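Work > Benches and Tables > Gallery

Home | Benches | Storage | Mats and Trays | Gallery | Contact

Mats and trays at the Durnier workshop

30 September 2021

Share 14 | Comments 3

Costel Ghiță and Alina Cozma spent July refitting the sorting room at Durnier. The old benches had bare tops, and small parts slid and rolled on them all day. The new setup is simple: a green tabletop, a gray mat laid over it, and a yellow plastic tray for whatever is being put away. 

The budget for the whole room was 3,000, and 2,835 of it was spent. Most of that went to the benches, which came from Troster. Mats and trays together came to less than 500. Alina kept the receipts and has posted the full list on the Storage page.

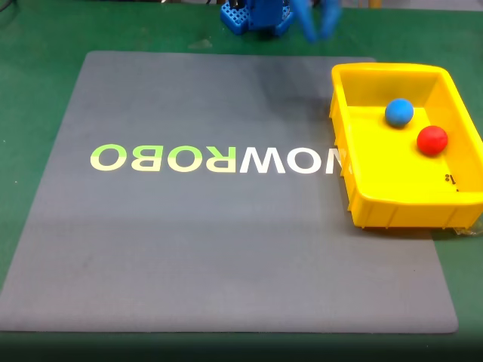
Gray mat on the green tabletop, with the yellow tray at the right. The lettering on the mat reads backward here.

The mat covers most of the working area. Costel first wanted one that ran to every edge of the table, but a strip of bare top is useful. A pencil or a label can be set down on it without getting mixed up with the parts being sorted. The corners of the mat are slightly rounded, and so far they have stayed flat.

The tray has a flat floor and sloped inner walls. Small things are easy to get out of it because a finger can push them up the side. It can sit half on the mat and half on the tabletop, though Alina prefers it fully on one or the other when she is filling it.

Yellow was her choice. Onu sells the same kind of tray in gray, and on a gray mat it was hard to find the rim at the end of a long shift. The Onu trays are now on the shelves by the door, where they hold the spare labels and tape.

Texture matters more than color for the mat itself. A smooth rubber one from Taltonell was tried first. It wiped clean in seconds, but anything round kept moving after it was put down.
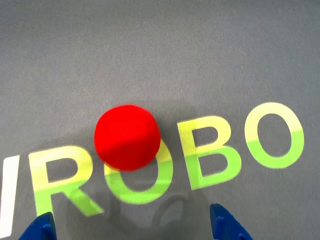 A fuzzy surface slows things down. It also holds lint and dust, and that is the price of it. Costel goes over the mats with a stiff brush at the end of the day and uses a barely damp cloth once a month. He does not soak them. Large printed letters take some wear from brushing, so he works along the line of the text and does not scrub across it.

Soft items such as foam balls are sorted last — they pick up grit from everything else. They go straight from the mat into a lidded bin.

The room holds 2,016 labeled compartments, and the next job is to renumber them. Photos of the shelves will be added when that work is finished.

3 comments | Share this gallery

Previous gallery | Next gallery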